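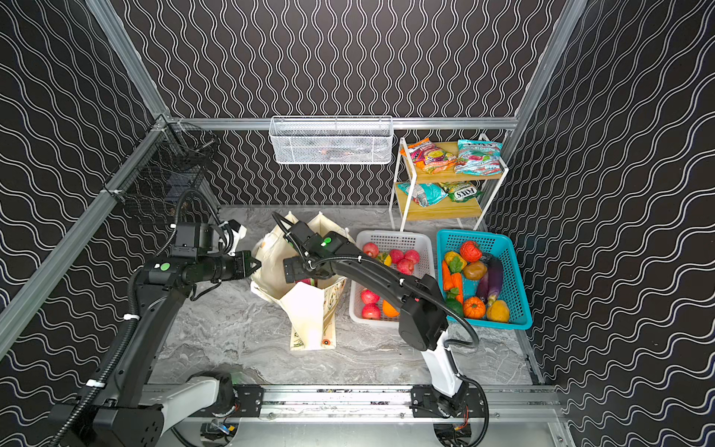
About Riltutside

Riltutside is a film reviews and listings site. Also a screening night, also a monthly newsletter, and for one month each year a small festival. We started as a newsletter to 21 people, most of them related to one of us. It now goes to 1,562. Still written at the kitchen table, mostly late.

Who we are

Xuelian Xu edits. Started the newsletter after a row over the ending of a submarine thriller (she liked it, still does). She watches most things twice, once for the story and once with a notebook, and she does the final read on every review before it goes up. If your favourite film got two stars it was probably her.

Hedvika Sýkora runs the screenings and the listings. Was a projectionist for years, then did bookings for a small chain, then got tired of booking the same four films. Her own column, Back Row, is about sound, seats, picture brightness and other things reviewers leave out. Long. People like it.

Everyone else is freelance. We have a pool of writers and we pay them all the same rate, new or old. Payment goes out within the month. If it hasn't, email and shout.

What we cover

New releases, in cinemas and at home. Action films get a proper review here, same as anything else. We think a good car chase is hard to make and worth describing properly. We also do a lot of thrillers, animation, documentaries and whatever odd thing has turned up on a streaming service without any publicity.

Reissues and restorations when we can get to see them. Television only if it's a one-off or very short, we haven't the hours.

No gossip. No box office round-ups. No trailer reaction pieces, please stop pitching them.

How we review

Most reviews are 700 words. Xuelian cuts at 800 and doesn't ask first. Star ratings out of five, no halves, we had halves for a year and every single film got three and a half.

Writers see the whole film, end to end, before filing. Sounds obvious. Where we've watched on a press link instead of in a cinema we say so at the bottom of the review, beacuse it does make a difference, to the sound especially.

Spoilers: nothing past the first half hour without a warning. Anything older than ten years is fair game.

We take tickets and links from distributors. We don't take travel, hotels or hampers. Reviewers who know someone on the crew pass the film to somebody else – this has cost us a couple of good interviews and that's fine.

Corrections go at the top of the piece with the month they were made. We've spelled cinematographers' names wrong more often than we'd like.

Screenings

Once a month, upstairs at the Pluston, doors 7pm, film at 7.30 sharp. No adverts, one short beforehand, usually by someone local. Bar stays open after and there's a chat for those who want it. Subtitles on wherever we can get a subtitled copy, and there is a lift round the side, ring the bell by the bins.

The festival is in September and is called Ivis. Second features, B-pictures, cheap spy films, straight-to-video stuff that deserved better. Programme goes out to newsletter readers first, then up on the site a week later. Passes tend to go quickly, single tickets less so. The Jiang Prize is given at Ivis for the best first short by a filmmaker from the region. Audience votes, paper slips, Hedvika counts them.

Who pays for it

Readers, mainly. Members pay monthly and get the newsletter a day early plus money off at the Pluston. A few adverts on the listings pages, none on reviews. Ticket money covers the room and the film hire, and in a good month the shorts makers get something too.

We aren't owned by anyone. Somebody did offer, once. We said no and had a takeaway.

Write for us

Yes please. Send two samples, published or not, and a short note about a film you changed your mind on. No CV needed. We read everything but we're slow, give it three weeks then nudge. Please dont send full reviews of films we've already covered.

Get in touch

Reviews and pitches to Xuelian, listings, screenings and anything to do with Ivis to Hedvika. Addresses are on the contact page. Press links for new releases at least a week before opening if you possibly can – we can't turn one round overnight anymore.

Recent on Riltutside

Review: a bodyguard thriller with one great staircase fight
Back Row: why is the dialogue so quiet
Ivis: call for shorts now open
Five heist films that forget about the heist
At the Pluston next month: subtitles and running times
Corrections and apologies, September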